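Looking after foam dart blasters and other battery toys

January 30, 2023

The toys that came out of their wrapping in December have had a few weeks of hard use by now. A bit of care at this stage will keep them going until summer.

Sort the darts first. Roll each one between finger and thumb. If the foam is bent but not torn, stand it in an egg box overnight and it will usually straighten. Torn foam or a loose tip means the bin — a split dart can jam a motorised blaster.

Keep darts in something rigid. A bag of 200 at the bottom of a toy chest will be squashed flat. We use an old Ollberg biscuit tin, with 40 darts in a smaller tub for everyday games.

Jams: switch off, take the batteries out, open the jam door and lift the dart out with your fingers. Never push it through with a screwdriver.

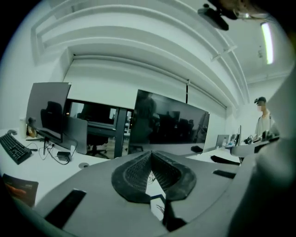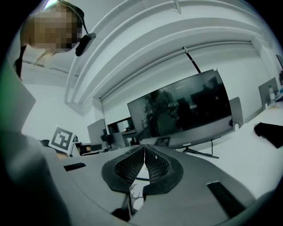
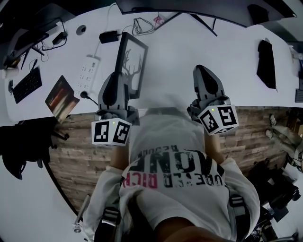 Batteries should come out of anything that won't be played with for a month. Don't mix old cells with new ones. If a contact has gone white and crusty, put on gloves and dab it with a cotton bud dipped in a little vinegar, then wipe with a barely damp cloth and leave the cover off until everything is dry.

Grubby plastic cleans up with warm water and washing-up liquid on a well-wrung cloth. Keep water away from the motor and the switch. Sticker residue comes off with cooking oil — leave it for 5 minutes, then rub.

Missiles with a soft nose crack in a cold shed, so bring them indoors for the winter.

Small screws go in a jar lid while you work. Tighten them by hand and stop as soon as they bite, as the plastic threads strip easily.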